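Workshop notebook, December, Wednesday

Continuing the hide glue trials from the last entry. Still working on the question of why the test joints from the old batch let go along the glue line and the ones from the new batch tore wood. Same maple, same plane, same clamps. I had blamed the shop temperature. After today I blame the pot.

Stock: the Stimimden granules, medium strength grade, opened in the fall. The bag was folded over and clipped, no sign of clumping. The Ilby granules are finer and paler and take up water faster. I ran both so that we have something to compare against when the Stimimden bag is gone.

Soak: one part dry glue to two parts cold water by weight. Stimimden left overnight in the covered jar on the north bench. It swelled evenly with no hard centers when I cut a few granules open with a knife. Ilby was ready in well under an hour, but I left it overnight as well to keep the two comparable.

Heating: water bath, jar standing on a folded rag so the glass does not touch the bottom of the pot. Target was 140 F at the glue. The dial on the Nullico warmer was set where the last entry says to set it. The jar thermometer read low for the first part of the morning, then crept past the target and kept going. Switched off and let it drift back down. The dial marks are no use to anyone. From now on write down the thermometer reading and leave the dial position out of the log altogether.

Looking back through the older pages, every batch that failed was made with only a dial position recorded. No glue temperature anywhere. Overheated glue loses strength for good and does not recover when cooled, so this fits. It does not prove it. I would want one batch cooked hot on purpose before I say so on the wall sheet.

Viscosity: still judging by the run off the brush. At temperature the stream should fall without breaking into drops for the first few inches, then break. Stimimden did this after a small addition of hot water. Ilby was thinner from the start and needed nothing. If somebody finds a flow cup that can be cleaned without scraping, buy it.

Joints: edge joints in maple, offcuts from the shelf project, faces planed the same morning. Parts warmed under the lamp before gluing. Brush both faces, rub the joint until it grabs, then clamp. Open time with warm parts was comfortable. With one pair left cold as a check, the glue gelled on the face before the rub was finished, and I had to scrape and start over. That pair is marked with a pencil X on the end grain and should not be counted with the others.

Clamping: light pressure only. The Bauerfeind bar clamps rack a little when closed by hand and I find it easier to set the lower jaw first and bring the screw up last. Paper strips between bar and wood, otherwise the wet glue picks up a black stain from the iron. One strip slipped and there is a stain on the corner of one sample. Cosmetic.

Squeeze-out: left to gel, then lifted with a chisel held flat. Comes away as a rubbery ribbon if caught at the right time. Too early and it smears, too late and it takes fibers with it. Warm water and a rag for the rest. Do not flood the joint.

Breaking: joints from last week's batch, fully dry. Held in the vise with the glue line just above the jaws and struck with the mallet. Of the 7 joints, all but one broke in the wood. The odd one broke partly in the glue line, at one end, where the plane had left a slight hollow. I could see light under the straightedge there and glued it anyway, which was a mistake and tells us nothing about the glue. Pieces are in the tray under the window. Please leave them there until I have looked at the surfaces under the loupe.

Weights: the tray of dry granules for the next batch is 109 g including the paper cup. The cup has not been weighed alone. Do that before adding water.

Storage of mixed glue: what is left from today went into the refrigerator in a covered jar with the batch letter on the lid. Reheat once at most. Discard if there is any smell beyond the usual one, or if the gel has gone soft or watery at the top. The jar at the back without a letter has been thrown out.

Reversibility, small side test: took one scrap joint from the first series and tried to open it with warm water and a thin palette knife. Water worked in slowly from the ends. A few drops of alcohol along the line made the glue brittle and the knife went through much faster, with a dry cracking sound. Wood surfaces came apart clean enough to reglue after washing. For chair work this is the argument for staying with hide glue. For the cutting boards it is obviously the argument against.

To do:
Cook one Stimimden batch at 180 F for the whole morning, label it clearly, and break joints from it alongside a normal batch.
Weigh the paper cup.
Check the jar thermometer in ice water and again in boiling water.
Plane new stock. The offcuts are nearly used up and the remaining ones have runout.
Try urea as a gel depressant, small dose, only after the hot batch is finished. Changing two things at once is how the older pages got so hard to read.

Open point on humidity. The shop is dry this time of year and the samples are hardening faster than they did in the summer series. I do not think the break results are affected once the joints are fully dry, but the drying times in the summer pages should not be copied across. Leave them clamped overnight and stay with that.
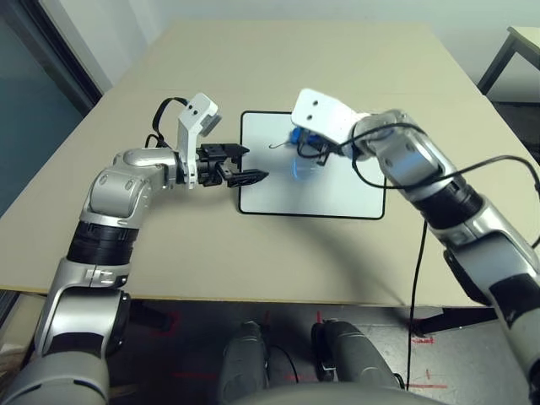 Can the leftover glue be topped up with fresh granules the next day?

Better to make a new batch. The old portion has already been heated once, and mixing the two leaves no way of knowing how much of the jar has been cooked twice.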